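Groen Housing Trust
Vacancy: Resident Services Coordinator (full time, permanent)

Groen Housing Trust provides affordable rental homes to working families, retirees and people leaving temporary accommodation. The Trust owns and manages 1,288 apartments across 11 properties, the largest of which are Omton Court and the Trakia Building. Applications are invited for the position of Resident Services Coordinator, based at the Omton Court office.

The Coordinator is the first point of contact for residents from the day they sign a lease. The position reports to the Director of Housing, Kalliopi Xenos, and works closely with the maintenance and leasing teams.

Duties of the position

Meet each new household at move-in, review the lease and complete the condition report for every room.
Receive repair requests by telephone, by e-mail and at the front desk, and enter them in the work order system on the day they are received.
Carry out annual apartment inspections, with written notice to the resident.
Prepare the quarterly residents' newsletter in English and Spanish.
Refer residents to outside agencies for help with rent, utilities or child care.

Annual inspections cover the kitchen, bathroom, windows, smoke alarms and heating. The Coordinator records the condition of fixtures and notes any repair that should be scheduled before the next visit. Training in the Trust's inspection procedure is given during the first month.
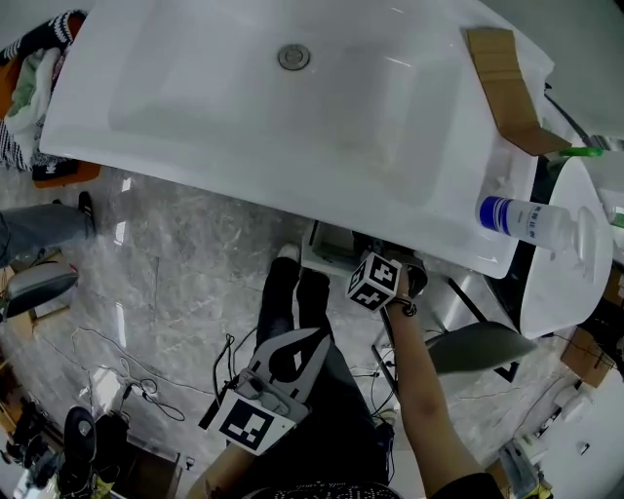 The Coordinator also attends the monthly residents' meeting at each of the larger properties. These meetings are held in the evening, and time worked after regular hours is returned as paid leave within the same pay period.

Required qualifications

A high school diploma or equivalent, and at least 3 years of work in housing, social services or customer service.
Clear written and spoken English. A second language is an advantage - Spanish in particular.
A valid driver's license and the ability to climb stairs, as two of the properties have no elevator.
Good working knowledge of spreadsheets and e-mail.

Experience with fair housing rules is preferred but not required. The successful candidate will be asked to complete a background check before an offer is made final.

Terms

The position is 40 hours per week, with health and dental coverage, a retirement plan and paid vacation. The salary will be set according to experience. A monthly travel allowance is paid for visits between properties. The expected start date is in September.

How to apply

Send a resume, a cover letter and the names of two references to Jessie Gunn, Human Resources, Groen Housing Trust. Applications must be received by 07/07/2021. Interviews will be held at Omton Court - candidates who need an accommodation for the interview should say so in the cover letter.

Groen Housing Trust is an equal opportunity employer.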